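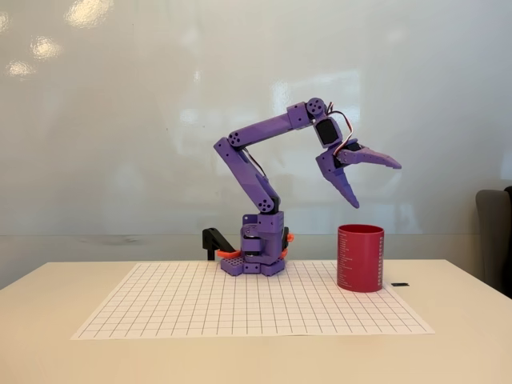
Kevton Arm Club: teaching the pick position

Before you start
Tape the grid sheet flat and check that the base is clamped. Set the speed limit to 22 per cent.

Steps
1. Home the arm, then open the gripper fully.
2. Stand the red tube on a grid crossing and write down the square.
3. Jog the shoulder and elbow until the wrist is above the tube. Save this as HOVER.
4. Lower in small moves until the tube is between the fingers. Save as PICK.
5. Close the gripper with a 300 ms ramp and wait 500 ms before lifting.

If the wrist servo buzzes at HOVER, back off the elbow and save again. Log both poses in the Cesurmont sheet under your own initials.

Questions to Akinyi Shemweta, room 138.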